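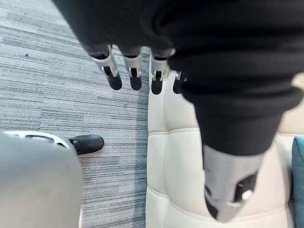
Irlow Stain and Fabric Log

README, last touched 2008-12-13

Plain text log of household spills on sofas, cushions, throws and jumpers, and what people used to get them out. Kept up by hand. Comma separated, one row per spill, 226 rows, 13 columns. Opens in any spreadsheet. If the colours column comes up as gibberish you've got the wrong text encoding, try again with UTF-8.

What's in the folder

stains.csv – the log itself
fabrics.txt – short list of the fabric names allowed in the fabric column
products.txt – what was in the bottle, as far as the label says
old/ – the first version from the Punden mailing list, don't use, dates are in three different formats

Where it came from

Started as a thread on the Punden list back in April, everyone arguing over whether vinegar does anything. Got sick of scrolling so I copied the replies into a table. Then a sign-up sheet at the Irlow laundrette, then a form. In total 151 households. Mostly renters, mostly with kids or a dog, so tea, mud and tomato sauce are well covered and red wine less than you'd think. No commercial cleaners in there, I asked two and neither wrote back.

Columns worth explaining

fabric: from fabrics.txt only. If someone wrote "sort of suede" it went in as unknown. Leather and leather-look are one value because people can't tell and neither can I over email. Splitting them was tried in the old version and was a mess.

age_hrs: hours between spill and first attempt. Blank means they didn't remember. Not zero! Zero means straight away.

method: free text, lower case, tidied up for spelling only.
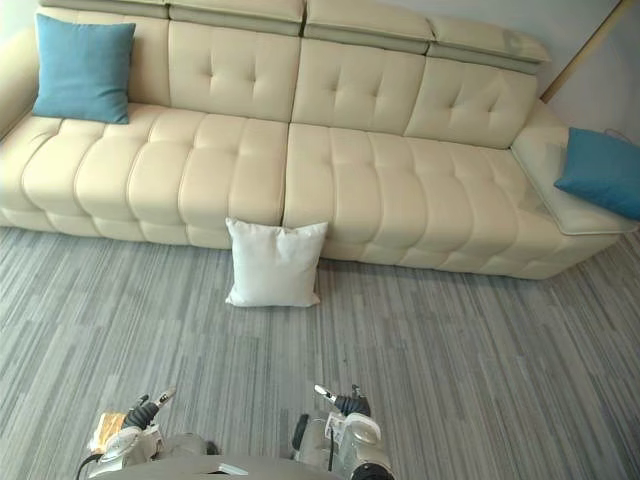

A reply on the list said the leather rows were no use without knowing the finish, and that saddle soap had been fine on a waxed chair and left a pale ring on a coated one. Fair enough. Added a finish column after that. It's empty for everything before the change and I'm not going back to ask.

result: gone, faint, same, worse. Judged by the household, in their own light, next day. "Worse" covers rings, bleaching, shrinkage and holes. Read the notes column before you quote a "worse", a couple are the cat.

notes: anything else. Some of these are long. One has a comma problem I think I've fixed.

Wool and knits

Handled a bit differently. Knits got washed whole more often than spot cleaned, so method often says "cold wash" with no product. Shrinkage goes in notes as before and after width in centimetres, measured flat. Pilling isn't recorded, wish it was. Fibre content is off the care lable where there was one, otherwise blank.

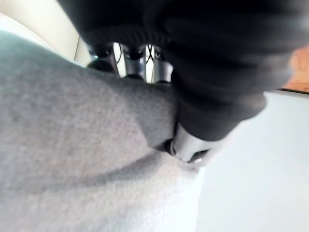

Known problems

1. Product names. Bonico comes as a spray and as a bar and most people just wrote Bonico. Sauerland same story, liquid or powder. Don't compare them against each other using this file, it won't hold up.

2. Duplicates. I pulled 5 rows that were plainly the same spill reported by two people in one house. There may be more.

3. People report wins. Nobody fills in a form to say the mark is still there, or not many do. Treat the share of "gone" as too high.

4. Covers. Removable cushion and pillow covers were logged as the fabric of the cover, never the filling. If it soaked through, that's in notes, maybe.

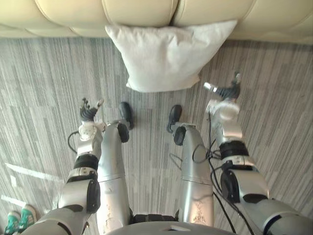 5. Water. Hard or soft never asked. Should of been. Next form will have it.

Using it

Take it, change it, print it. Say where you got it and keep the problems list with it. Please don't turn it into a cleaning guide with a ranking at the top – the counts for most fabric and stain pairs are tiny.

Not tested on your couch. Try the back of a cushion first.

Sending in rows

Same columns, same order, fabric names from the list. Paste it in the body of the email, attachments get eaten. No photos of labels, type it out. I add new ones when I get a free evening so give it a few weeks before chasing.

To do

water column
sort out Bonico bar vs spray
ask the Punden lot for their curry rows again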